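The Fallar House Rules for Handheld Grippers, reviewed after a summer of obeying them

I bought the Fallar handbook for the same reason people buy flossing kits: somebody I respect looked disappointed in me. In this case it was Kerttu Hämäläinen, who had sat through 67 of my folding demonstrations and asked, very kindly, whether I had a procedure. I did not. I had a gripper and some confidence.

The handbook is a spiral-bound thing with a laminated card in the back pocket. It covers good practice for recording household tasks with a handheld gripper, at home, alone, without a lab manager breathing on you. There are nine rules. Some are excellent. One is about snacks.

Rule 1 is to look at the pads before every session, under a decent light, and wipe them with a lint-free cloth. I skipped this for a week and then spent a Thursday evening wondering why everything slid. Rule 2 says to open and close the jaws fully a few times before you go near anything. Dull, correct, takes seconds.
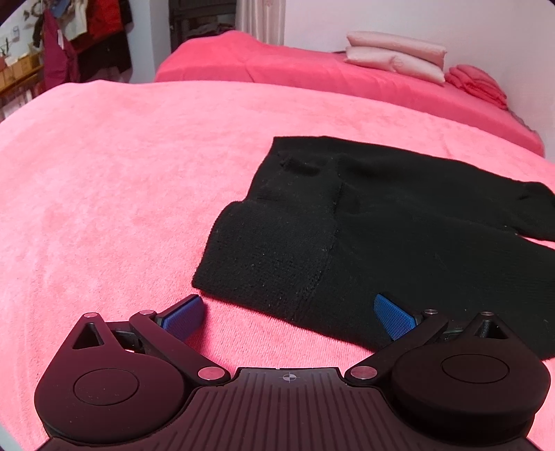

Rule 4 is the one I'd pay for again. It asks you to set up textiles so the item contrasts with whatever it's lying on, and to start every demonstration with the jaws open and the first grasp point in view. I had been folding dark sweaters on a dark bedspread, like a stagehand. Black knit on a light pink blanket is much easier to follow, and you can find the seam by the wide band when you play it back. The handbook is less helpful on lint, which shows on black at any distance. It tells you to "prepare the garment." A lint roller costs next to nothing, and the authors could have spared it a line.

It also has a view on tidiness that I don't share. Rule 5 wants a "neutral background," with anything unrelated to the task put away. I live in an apartment. The clothes hang where they hang, the pillows stay on the other surface, and the plant is not moving for anyone. Arvo Halonen, who uses the same handbook, hung sheets over his whole bedroom to comply and says it felt like filming a ghost. I'd follow the rule for mirrors, mail and family photos, where privacy makes the case, and ignore the rest.

Rule 6, one task per recording, is sound. Rule 7, throw nothing away but label your failures, is better than sound, and hurt. I have a folder of 300 labeled failures now. Most of them are sleeves.

Rule 8 limits you to short sessions with a break for your wrist. Take it seriously. Rule 9 is the snacks (none, within arm's reach, ever), and I have no defense.

Complaints: the type is tiny, the index sends you to the wrong page for "knitwear," and the laminated card leaves out Rule 7, the one you're most tempted to forget. Rule 3 concerns charging and could have been a sticker.

Four stars. Kerttu has borrowed my copy and I've been told I can have it back in August.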